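Teaching a Two-Arm Robot to Pick Up a Print: What to Do Before You Record

Posted 26 Jan 2023 in Pimesport bench notes

Most guides to teleoperation say to collect more data. I doubt it. We threw out 300 recordings of flat-object picking at Stonditia and the policy got no worse. If your demonstrations are sloppy, a bigger pile of them won't save you.

Before you start

Pick one way to grasp and write it down. "Pick up the photo" is too vague. "Left arm steadies the board, right arm takes the near corner" is something two operators can both follow.

Check that the wrist views tell you where the edge of the print is. If you can't find it on the monitor, don't expect the model to.

Recording

1. Park both arms in the same start pose.

2. Lay the print at a new angle each time. Everyone says they do this. Go back through your first 13 episodes and see whether you did.

3. Bring the open fingers in slowly and stop short of the paper. Look at the wrist view, then commit.

4. Close, lift, hold still for a moment, and end the episode. Don't tidy the table with the recorder running.

5. If you fumble, delete it. Some people keep fumbles as "recovery data". I have yet to see that help when the operator was just tired.

Shiny surfaces

Glossy paper is where I trust the demos least. Glare hides parts of the print, and a dark finger beside a dark edge is easy to misjudge. Move the lamp between batches – a little is enough – and keep a few matte prints in the mix for comparison. 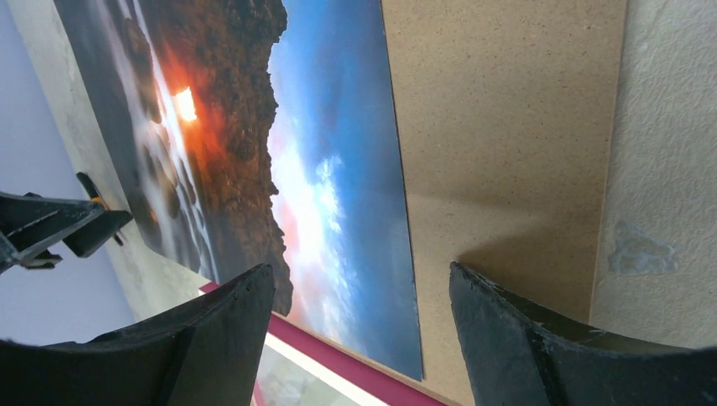 Wrist view with the fingers open over a glossy landscape print on tan board. Note the glare on the cloud.

Checking the result

Replay at half speed and watch only the fingers. Then test on a print that was never in the set. The Gostovia tutorial skips this step, and I wouldn't believe any success rate reported without it.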